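Cómo redistribuir las tareas de una cocina de empresa al automatizar el puesto de cocción

Guía para responsables de turno. Parte 2: reparto de tareas y puesta en marcha

Esta parte supone que el brazo ya está instalado y validado por el proveedor. El procedimiento se redactó para la cocina del comedor de Motex en Stanlow, con 6 personas por turno, y puede aplicarse a cualquier cocina pequeña con placa, encimera y fregadero en un mismo frente. La instalación mecánica y el cableado se tratan en la parte 1.

Paso 1. Inventario de tareas

Anote cada tarea del puesto durante un turno completo, con tres datos: quién la hace, qué recipiente o utensilio toca y qué decisión exige. «Remover» no es una tarea suficiente; «remover y decidir si falta agua» son dos. En Stanlow el primer inventario se hizo de memoria y hubo que repetirlo: faltaban casi todas las tareas de lavado.

Paso 2. Clasificación

Asigne una letra a cada tarea.

M: manual. Probar, sazonar, cortar, revisar alérgenos.
R: robot. Colocar y retirar piezas, trasladar recipientes vacíos.
C: compartida. Cualquier tarea en la que persona y brazo acceden a la misma zona, aunque sea en momentos distintos.

Las tareas C requieren un responsable con nombre en la hoja de turno. Si una tarea C no tiene responsable, pasa a M hasta que lo tenga.

Paso 3. Ensayo con piezas de prueba

Antes de trabajar con alimentos, repita los movimientos con bloques de forma y color conocidos. Fije de antemano el punto de partida, el punto de destino y el criterio de repetición. 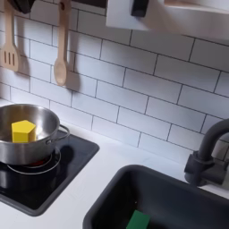 El reparto del puesto se decide por zonas, y el ensayo es el momento de trazarlas con el personal delante. La placa es zona C desde que se enciende hasta que el encargado la libera. Trate como encendido cualquier fuego con resplandor rojizo, aunque dentro de la olla solo haya un bloque amarillo de prueba. El asa metálica que sobresale hacia la derecha, sobre la placa, entra en el recorrido entre cocción y fregadero: indique su orientación en la ficha. El fregadero es zona M, y el bloque verde del fondo se retira a mano al cerrar el ensayo. La espátula ranurada y la cuchara de madera colgadas en la pared quedan asignadas a las personas.

Paso 4. Hoja de turno

Sustituya la columna «cocinero de placa» por dos:

Supervisión de célula: autoriza el arranque, atiende paradas, libera la zona.
Preparación y acabado: cata, corrección y emplatado.

Rote ambas funciones a mitad de turno. Sin rotación, quien supervisa deja de cocinar y pierde práctica. Amnuay Wannasri, jefe de cocina en Stanlow, pidió además que la supervisión figurase como función cualificada en el plan de formación.

Paso 5. Registro de paradas

Registre hora, zona, causa y persona que rearma. Utilice el código Arkmont 1831 para las paradas por invasión de zona. No use el registro para evaluar a empleados; si se usa así, las paradas dejan de anotarse.

Paso 6. Revisión

Repita el inventario del paso 1 a las 2 semanas y compare las letras. Las tareas nuevas suelen ser de limpieza y de recolocación de recipientes. Añádalas a la hoja con su tiempo asignado.

Plantilla de inventario: solicítela a Jankauskaitė, extensión interna de formación.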